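Biodéchets : la collecte des épluchures étendue à tout le quartier de Correia

24 novembre 2019

La collecte séparée des restes alimentaires, testée depuis un an dans deux rues de Correia, va être étendue à l'ensemble du quartier. Le conseil municipal de Reltitz a voté la mesure en fin de semaine, après la présentation du bilan dressé par le service de la propreté. Les premiers seaux seront distribués avant les fêtes.

Au total, 356 foyers supplémentaires sont concernés. Chacun recevra un seau ajouré de petite taille, un rouleau de sacs compostables et un dépliant rappelant les consignes de tri. Le service restera gratuit pour les habitants. Son coût est pris en charge par la commune et par la société Pudberg, titulaire du marché de collecte depuis le mois d'octobre.

Pendant la phase de test, 75 % des ménages équipés ont sorti leur seau au moins une fois par mois. Le chiffre est jugé satisfaisant par Abílio Macedo, responsable de la collecte à la mairie. « Les gens qui commencent continuent, en général. Ce sont les premières semaines qui sont difficiles, le temps de trouver une place au seau dans la cuisine », explique-t-il. Les abandons constatés viennent surtout des logements sans balcon, où les odeurs ont été signalées comme une gêne en été. Le passage des camions y sera donc doublé de juin à septembre.

La question des agrumes est revenue souvent lors de la réunion publique. Beaucoup d'habitants pensaient que les écorces d'orange et de citron étaient interdites, comme on le lit parfois à propos du compost de jardin. Elles sont acceptées dans le seau, sans limite de quantité. Les matières sont traitées sur la plate-forme de Coka, où elles sont broyées puis mélangées à des déchets verts avant d'être compostées – les peaux épaisses n'y posent pas de difficulté particulière.
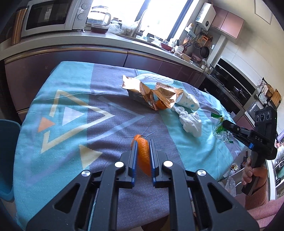

Écorce d'orange, emballages dorés et gobelet en papier : les restes d'un goûter ne vont pas tous dans le même bac.

Les emballages, eux, restent la principale source d'erreurs. Sachets de biscuits apéritifs, films plastiques et barquettes représentent l'essentiel des refus relevés par les agents. Les gobelets en papier sont également à écarter, car la plupart sont doublés d'une fine couche de plastique. Les serviettes en papier non imprimées et les filtres à café peuvent en revanche rejoindre les épluchures, tout comme les coquilles d'œuf et les restes de repas, viande et poisson compris.

Un bac mal trié ne sera pas ramassé. Une étiquette indiquera le motif du refus et l'habitant pourra le présenter de nouveau à la tournée suivante. Aucune amende n'est prévue pour le moment, a précisé la mairie.

Le compost obtenu servira d'abord aux espaces verts de la commune. Une partie sera remise aux habitants au printemps, dans la limite de 100 litres par foyer, sur présentation d'un justificatif de domicile.

Les seaux pourront être retirés à la mairie annexe de Correia, aux heures d'ouverture habituelles. Les personnes qui ne peuvent pas se déplacer peuvent demander une livraison à domicile par téléphone. Dans les immeubles de plus de trois étages, des bacs collectifs seront installés dans les locaux à poubelles, après accord du syndic.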